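Registration Opens for the Bultau Coastal Duathlon

The organizers of the Bultau Coastal Duathlon confirmed on Friday, December 17, 2021 that the race will return in April with a revised course, an earlier start and a separate relay division. I attended the briefing on behalf of this blog and set down below the points that matter most to readers who intend to enter.

The format remains run, bike, run. Adults will cover an opening run along the seawall, a bike leg on the provincial road and a closing run back to the plaza. The bike leg has been shortened and now turns back at the Cosel junction, before the descent that caused so many complaints at the last edition. Race director Kenneth Dumlao said the descent had been reviewed on three separate occasions and that the surface could not be repaired in time. "We would like to have kept it," he said. "The road did not give us that choice."

Entries are limited to 832 individuals and 87 relay teams. The individual fee is 2,000 pesos, inclusive of the race shirt, timing chip and post-race meal. Relay teams may have two or three members, and the member who completes the bike leg may also take one of the runs. Substitutions will be accepted until the close of race kit collection. They will not be accepted on race morning under any circumstances.

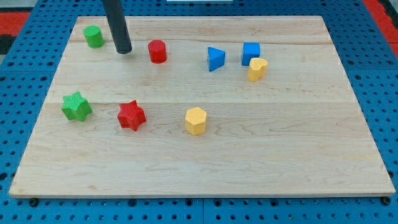 The transition area will be laid out differently as well. At previous editions the racks stood in two long rows with a single entrance, and athletes who finished the first run in a group were forced to queue. Racks will now be grouped by wave, with the run entrance on the plaza side and the bike exit on the road side. Ariel Dimaculangan, who is responsible for transition, went through the plan rack by rack, and it was not easy to follow by ear. I have since found it simplest to think of a pale wooden board with small colored blocks of different shapes resting on it, each block a wave and the bare wood between them the lanes that must stay clear. Bags left in those lanes will be removed to the information tent.

Waves will be assigned according to the estimated finish time given on the entry form. Athletes are asked to be truthful. I was placed in a wave well beyond my ability some years ago and spent the whole of the bike leg being overtaken — politely, for the most part.

The cutoff for the bike leg will be enforced at the Cosel junction. Drafting is not permitted, and a second penalty will result in disqualification. Helmets must be fastened before the bike leaves the rack and must stay fastened until it has been returned. Mr. Dumlao was asked whether road bikes with clip-on aero bars would be allowed, and confirmed that they would, provided the bars do not extend past the brake levers. Mountain bikes are also welcome, although there is no separate category for them.

Athletes aged 17 and under must submit a consent form signed by a parent or guardian. The form may be downloaded with the entry form or obtained at the Grelinov bicycle shop, where race kits will also be distributed on the two days before the race. Identification is required. A representative may collect on an athlete's behalf with a signed letter and a copy of the athlete's ID.

I have entered as an individual and will post my training schedule here once it is settled. Readers still looking for a relay partner may leave a note in the comments with their preferred leg and usual pace.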